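Guide de prise en main – 4. Montrer une tâche au robot à distance

Dans cette partie, on va apprendre un tri simple au poste à deux bras. Vous pilotez, le logiciel Droveo enregistre, et c'est en général le moment où on commence à s'amuser !

4.1 Préparer la table

1. Posez d'abord les contenants. Moi, je mets le bac orange au fond du plateau et le bac transparent à gauche, plus près du bord, avec du bois libre entre les deux.

2. Asseyez-vous face au poste et vérifiez que rien ne gêne vos coudes (je me cogne encore, après 28 séances). 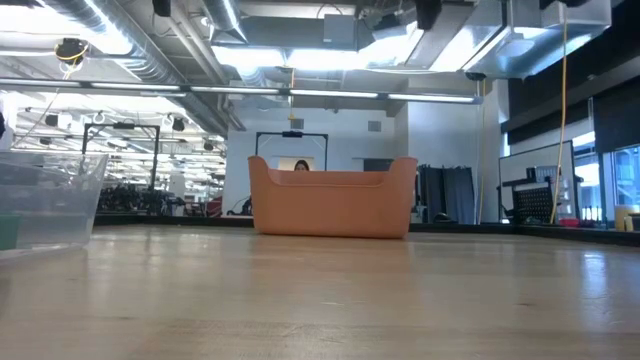 4.2 Placer les pièces et lancer l'enregistrement

3. Répartissez les blocs sur le plateau. Variez leur position à chaque essai : couchés, debout, un peu de travers... Pour la tâche « bleus dans le bac », les briques bleues vont dans le bac orange, les vertes et les petits blocs de bois restent sur la table.

4. Amenez les deux pinces au-dessus du plateau, sans toucher les pièces, puis appuyez sur Enregistrer.

Attention : gardez les mains hors du plateau tant que les bras sont sous tension. Si une brique tombe, on met en pause d'abord, on ramasse ensuite.

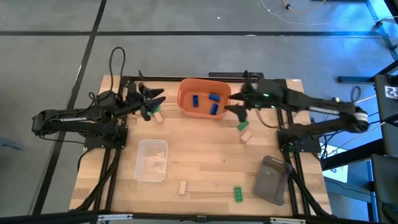 Dernière modification de cette page : mai, par Annunziata Villa

5. Faites le geste lentement, d'une traite. Un essai hésitant vaut mieux qu'un essai brusque – le robot copie aussi vos à-coups, j'en ai fait l'expérience.

6. Ouvrez la pince à fond avant de remonter, puis arrêtez l'enregistrement.

Remarque : comptez presque 300 essais pour un premier modèle correct. Miklós Vincze en fait 403 pour les tâches à deux bras, mais il est plus patient que moi.

Si le message 1346 s'affiche, l'un des bras a perdu la liaison : jetez l'essai en cours et reprenez à l'étape 4.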